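Unexpected Gripper Closing During a Table Clearing Task: Fault Report

Student project, spring term
Author: Eilif Bakke
Supervising group: Kerngate Robotics Laboratory

1. Background

My project was to prepare a robot arm for simple kitchen work: picking food items from a plate and placing them on another plate, and later lifting the plate itself. The arm was already in the laboratory when I started. The gripper has two fingers, driven by one motor through a linkage, and each finger ends in a soft pad. The control program is called Solora and was written by two earlier student groups. My part was the grasping sequence and the settings for the gripper force.

In April we had a fault in which the gripper closed without a command. No person was hurt, but a hand could have been between the fingers, and the laboratory asked me to write the project report with this fault as the main subject. The original goal, a comparison of two grasping methods, is therefore only mentioned shortly at the end.

2. What happened

The fault came on a Friday, in the afternoon, after 412 grasp attempts had been logged in total. The arm was holding its position above the plate with the gripper open and the program in the pause state. In the pause state the motors keep their position, and the operator is allowed to move the objects on the table. This rule was written in our own instructions, which I had taken over from the earlier group and had not questioned.

I had just moved the plate a little and taken back my hand. Then the gripper closed at full speed, although the screen still showed "paused". It caught the rim of the plate, lifted one side of it and did not open again when I pressed the release key in the program. I pushed the emergency stop. The power went off and the fingers could be opened by hand. The plate had a small chip in the rim and was thrown away.

The same fault had probably happened once before. In the log from the previous week there is one closing movement with no command in front of it. At that time I believed I had pressed a key by mistake, and I did not report it. This was wrong of me. If I had looked at the log then, we would have found the cause one week earlier.

3. Work setup

All attempts were made with the same plate type, and the camera at the wrist was used for the position of the object. The approach was from the side and the speed was low, so the operator had time to see if something was not right.

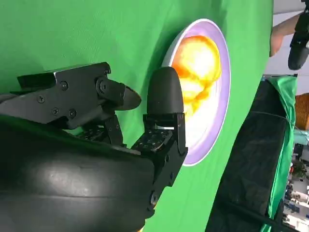

The grasping sequence has four steps: approach, align, close and lift. In the align step the program looks for the border of the object in the wrist camera picture and moves the fingers until they are on both sides of it. This step was the weakest one. Strong light on the object gave us much trouble, as with the yellow-orange object on the white plate, where the middle is so bright that its form is hard to see. The green cloth was easy for the program to separate from the plate, but the object itself often had no clear border. When the border was lost, the program repeated the align step up to 70 times before it gave up. I first thought this repeating was harmless, because the arm moves very little during it. As section 4 explains, it was a part of the fault.

4. Search for the cause

I started with the mechanical parts. The linkage moved freely, the screws were tight and the pads were not worn. The gripper cable was exchanged for a new Nordin cable, and the fault could still be produced.

After this I looked at the messages between the program and the motor controller, which is a Sternbridge unit. Each message to the gripper is placed in a queue. When the align step repeats many times, it sends a new finger position each time, and the queue becomes long. The pause command stops the program from adding new messages – but it does not empty the queue. The old messages wait there. Normally the controller also stops reading the queue during a pause. However, if the connection is lost for a short moment and comes back, the controller starts again in its normal state and reads everything that is waiting.

To test this, I let the align step repeat on an empty plate, paused the program and disconnected the communication cable for one second. No person was inside the marked area. The gripper closed in three of five trials. With an empty queue it never closed.

The release key did not work for a similar reason. Its message was placed last in the queue, behind all the old ones.

5. Changes made

The pause command now empties the queue and switches the gripper motor to a state without torque. After a lost connection the controller waits for a confirmation by the operator. The release key has its own channel and does not go through the queue. The limit for repeating the align step was lowered to ten.

I also reduced the closing force during tests to 75 percent of the old value. This does not make the gripper safe for fingers, and the new instructions say so clearly. Hands are allowed near the gripper only when the emergency stop is pressed.

With the changes, I repeated the disconnection test 1,000 times with a small script and a relay. There was no closing movement. The script checks only the finger position, so a very short movement that goes back by itself would not be found.

6. Remaining work

The reason for the lost connection on that Friday is still unknown. The old cable showed no break when I measured it. The comparison of the grasping methods was stopped at the time of the fault, and the data from before and after the changes should not be mixed, since the force is different. The log files and the corrected version of Solora are stored on the Kerngate server, together with the new operator instructions.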